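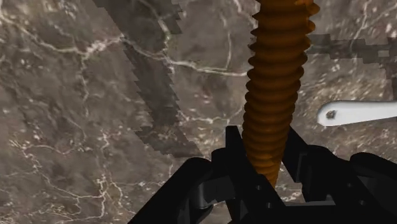 Clarnbridge Stone Sealer, Penetrating Grade

Solvent-free impregnating sealer for polished and honed natural stone. Suitable for marble, travertine, limestone and calcium-based terrazzo. Interior use only.

Overview

Clarnbridge Penetrating Grade is absorbed into the pores of the stone and cures below the surface. It leaves no film and does not change the gloss level of a polished slab. Color change on most stones is slight. Darker browns and grays may deepen by a shade, and stone with open veining should be tested first because the vein and the ground can take up sealer at different rates.

The sealer slows the absorption of water, cooking oil, coffee and wine. It does not prevent etching. Lemon juice, vinegar and bathroom descaler will dull polished marble whether the stone is sealed or not, and etched areas need to be repolished before resealing.

Specifications

Type: water-based impregnator
Appearance in container: thin, milky white liquid
Appearance when cured: clear, no sheen
Application temperature: 50 to 85 °F, stone surface
Dwell time: 15 minutes
Coats: two on polished stone, two or three on honed stone
Light use after: 6 hours
Full cure: 41 hours
Odor: low
Container sizes: pint, quart, gallon
Storage: keep from freezing, reclose after use

Before you start

The stone must be clean, dry and free of wax, polish and earlier topical coatings. Newly set tile should be left until the grout has cured to the grout maker's schedule. Strip old coatings with Clarnbridge Stone Stripper, rinse twice with plain water and let the surface dry overnight. Moisture left in the stone is the most frequent cause of poor results.

Test an offcut or a hidden corner. Apply one coat, wait for full cure, then place a teaspoon of water on the treated area. If the stone darkens under the water within 15 minutes, a further coat is needed.

Application

1. Shake the container. Pour a small amount into a clean tray.
2. Apply an even wet coat with a lint-free pad or short-nap applicator. Work in sections you can reach without stepping or leaning on treated stone.
3. Keep the surface wet for the full dwell time. Add sealer to any spot that dries early.
4. Wipe off all excess with a dry white cotton cloth. Change cloths often.
5. Repeat for the second coat as soon as the first has been wiped down.
6. Buff with a clean cloth. Keep water off the stone until full cure.

Do not let excess sealer dry on the surface. Dried residue shows as a cloudy haze and is easiest to see in low side light. To remove it, wet the area with fresh sealer, wait two minutes and buff dry. Residue older than a day may need a white nylon pad.

Coverage

Coverage depends on porosity. Dense polished marble takes much less product than honed limestone. Use the offcut test to estimate the quantity before ordering for a full floor. The gallon size is filled to order for projects over 4,000 square feet and ships on a separate schedule from the pint and quart.

Maintenance

Clean sealed stone with a pH-neutral cleaner. Avoid bleach, ammonia and abrasive powders. Repeat the water test once a year on kitchen counters and every second year on walls and vanities. Reseal when the stone darkens.

Related items

Clarnbridge Stone Stripper, quart
Clarnbridge Neutral Cleaner, concentrate
Siu short-nap applicator, with two spare covers
Zaltport polishing powder for etched marble

Ordering and technical help

Penetrating Grade is distributed by Wusulero. Stocked sizes ship from the main warehouse. Opened containers cannot be returned.

For questions on stone type or stripping, write to Pui-shan Kuo at the technical desk. Give the name of the stone, the finish, and any product used on it before. Project orders and gallon pricing are handled by Chi-keung Mak. Safety data sheets are supplied on request in English and Spanish.

The label was revised in October. Containers with the earlier label hold the same formula, but the printed dwell time is shorter. Follow the time given on this page.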